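Setting up the button press task in the simulator

Reading time: 5 minutes
Last updated: November

These steps are for club members who have finished the two joint control sheets and are ready to run a full task. The task is a simple one. One arm moves over the table, lines its gripper up with the red button, comes down, presses, and backs off. You will write the waypoints by hand first, then record a set of runs for the Garba entry.

You need a lab login, a copy of the Kurico project folder, and a machine with a graphics card. The laptops on the trolley will open the project, but they run it too slowly to be useful. Use the desktops along the back wall.

1. Open the table layout

Copy the project folder into your own directory before you open anything. Start the simulator, choose Load Layout and pick the one called button_clutter. Wait until both arms have settled in their home position. If an arm sags or jitters when it loads, close the simulator and load the layout again.

Do not delete the other objects on the table. The Garba rules say the task must be run with clutter present, and a program that only works on a bare table will score nothing.

2. Set the cameras

Turn on the fixed camera and the wrist camera on the arm you are using. The fixed camera is the one you will use for planning. The wrist camera is for the last part of the move, when the fingers are close to the button and the arm may block the other view.

Leave the lighting alone for now. The shadows are strong in this layout and they move with the arm, so any colour threshold you set should be tested with the gripper in several places. A threshold picked while the arm is at home will often fail once a shadow falls near the button.

3. Write the waypoints

You need four:

- home
- above the button, with the fingers clear of it
- pressed
- retreat, straight up from the pressed position

Start with the height too high and bring it down a little at a time. Set the speed to 15 per cent until the whole path runs without touching anything. The sideways move should be finished before the arm starts going down. Most of the knocked-over objects last term came from programs that did both at once.

Decide whether you are pressing with the fingers open or closed. With closed fingers you have one contact point and it has to be centred. With the fingers open you can bring the gripper down around the button and use the underside of the gripper body, which forgives a small error to either side but needs more room around the base. Either is allowed. Write your choice in the first line of your program as a comment.

4. Check the contact

Run the program once and pause it at the pressed waypoint. Look at it through the fixed camera, then the wrist camera. The contact readout should change when the press registers. If it does not, lower the pressed waypoint by 2 mm and try again.

If the button slides, your approach is off centre. Go back to the second waypoint and correct it there. Correcting it lower down gives you a slanted approach, and that tends to fail as soon as the button position is changed.

5. Record your runs

Turn on Randomize Position and set the run count to 200. Start the recording and leave the window open — minimizing it drops frames on some of the desktops. Each run is saved with the joint positions and both camera feeds.

When the set is finished, open the log and sort it by result. Go through the failed runs and watch the last few seconds of each one. Keep them in the folder with the others.
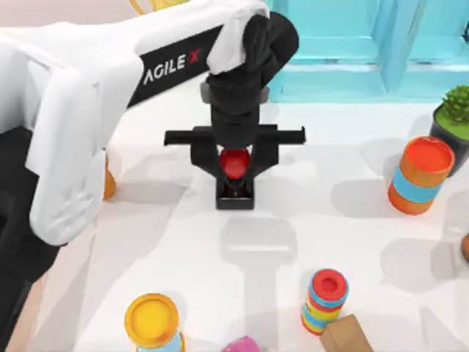
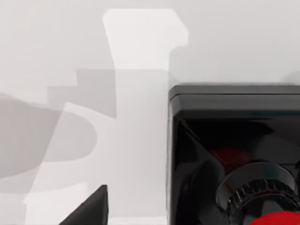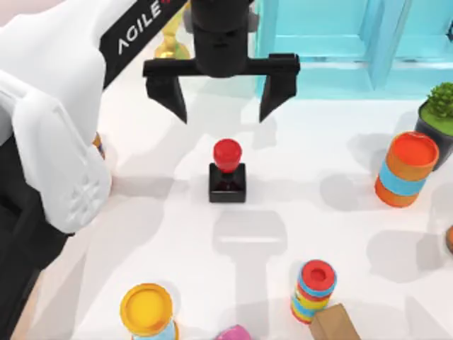 Letlow Robotics Club, Simulation Group — Zanero Secondary School

6. Hand in the folder

Rename the folder with your team name and the word button, then copy it to the shared drive. Check that it has the program, the log and the recordings in it. The drive has a limit of 64 GB per team, so remove old test sets before you copy.

Teams going on to the two-arm task can keep the same layout and add the other arm's waypoints in a separate file. Have one arm back at home before the other starts moving. The sheet for that task is handed out on Monday at the regular meeting.

Related pages

- Joint control, sheet one
- Joint control, sheet two
- Choosing colour thresholds
- Reading the run log
- Garba entry checklist for teams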